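Wenis – Quiénes somos

Inicio / Empresa / Quiénes somos / Servicios / Contacto

Wenis es un laboratorio independiente de ensayo de pinzas, brazos, cámaras y controladores. Trabajamos para empresas que van a comprar una célula robotizada y quieren saber antes cómo se comportan los componentes con sus propias piezas. También trabajamos para fabricantes pequeños que necesitan una medición hecha fuera de casa.

No vendemos equipos ni cobramos comisión por recomendarlos. El cliente paga las horas de ensayo y recibe los datos completos, incluidos los intentos fallidos.

Cómo empezamos

La empresa nació dentro de Ogura, un taller de mantenimiento de maquinaria de envasado. Allí se compró un brazo con una pinza que funcionaba bien en la demostración y mal con bolsas blandas. Para elegir la siguiente se montó un banco de pruebas con un perfil de aluminio, una báscula y una hoja de cálculo. Otros talleres empezaron a pedir ese banco prestado y acabamos separando la actividad. Hoy somos cuatro personas fijas, y Daichi Ueda dirige los ensayos.

Qué comparamos

En pinzas medimos la fuerza de cierre, la repetibilidad de la apertura, el desgaste de las yemas y el resultado con objetos concretos. En brazos, el error de posición con carga y el tiempo de ciclo. En cámaras nos interesa sobre todo el retardo y lo que ocurre con los reflejos. En controladores, la respuesta ante una parada y la facilidad para recuperar el programa después.

Una parte cada vez mayor del trabajo se hace con pinzas de mano. El operario sujeta la herramienta, con la cámara montada sobre ella, y hace la tarea como la haría el robot. Eso permite probar varias geometrías de dedo sin reprogramar un brazo cada vez. Los dedos llevan marcadores impresos, y con ellos se calcula la apertura en cada momento de la grabación.

Los textiles tienen su propio protocolo. Un paño de microfibra no tiene una forma fija, se engancha en los bordes y tapa a la cámara justo lo que se quiere agarrar. Por eso lo probamos sobre mesa, colgado y en aberturas de plástico rígido, y anotamos por separado el agarre, el traslado y la suelta.

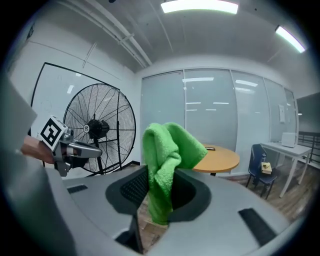 Endis preguntó si una prueba con paños servía de algo cuando en su línea solo hay bolsas de polietileno. Le contestamos que sirve para descartar: una yema que resbala con microfibra suele dar problemas con otros materiales blandos, pero la decisión final hay que tomarla con sus bolsas. Desde entonces pedimos a todos los clientes una caja de material real antes de dar presupuesto.

Cómo es un ensayo

Primero acordamos la tarea y qué cuenta como fallo. Este punto lleva más tiempo del que parece – un agarre torcido puede ser válido para una empresa e inaceptable para otra. Después hacemos una tanda corta de ajuste, que no entra en los resultados, y luego la tanda completa con cada componente, en orden alterno.

La comparación más larga hasta ahora fue la de Dotley, terminada en octubre: 3704 agarres entre dos pinzas paralelas, de los cuales 2548 se hicieron con piezas flexibles. El informe incluía un anexo con todos los fallos clasificados por tipo. Una comparación normal es bastante menor y suele quedarse en alrededor de 670 agarres.

Si una pinza se rompe durante la prueba, paramos, lo documentamos y avisamos al cliente el mismo día. No sustituimos piezas sin su permiso.

Lo que no hacemos

No certificamos seguridad de máquinas ni firmamos evaluaciones de riesgos. Tampoco integramos células completas. Podemos asistir a la puesta en marcha como observadores si el integrador está de acuerdo.

Visitas y envío de material

Las visitas se conciertan por correo y empiezan a las 9:30. El material de ensayo debe llegar identificado con el nombre de la empresa y el número de presupuesto. Lo guardamos hasta la entrega del informe y después se devuelve a portes debidos, salvo que el cliente indique otra cosa.

Siguiente: Servicios y tarifas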